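Every January the middle school my son attends sends home a flyer for a reading program called Stimance, and every January I am asked to be excited about it. Students log minutes on a tablet, the minutes become points, and the points become a place on a chart in the hallway. Last year the top reader at Dedberg Middle had 2733 points. My son had 189, and he had read more books than I did.

I asked how a child gets to 2733. The teacher who runs the program was kind about it, and told me some families log audiobooks in the car, some log the same title more than once, and some just log. The school has no way to check and doesn't plan to find one. So what is the chart measuring? As far as I can tell, it measures how often a parent remembers to open the app.

I'm not against reading at home. I am against calling something a literacy program when the only thing it has shown is that kids like being at the top of a list. The handout says students who took part "grew as readers." Grew compared to whom? Every kid in sixth grade is signed up automatically. There is no other group.

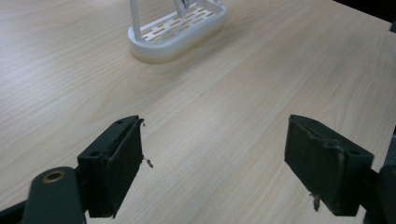 Teresa Guerreiro, who taught my older daughter at Neves Elementary, used to do something much cheaper. She kept 19 copies of whatever the class was reading, sent them home in plastic bags, and asked two questions the next morning. If you hadn't read, she knew by the second question. It didn't make a chart, and I suppose it would look thin in a report to the district.

The principal at Dedberg, Mr. Rosier, says the license is paid through next year and it would be a waste to stop now. I have heard that argument about a treadmill in my own basement. Before anybody renews, I'd like the school to take one grade off the points for a semester and see whether those kids check out fewer books from the library. The librarian already has the numbers. She says she hasn't been asked for them.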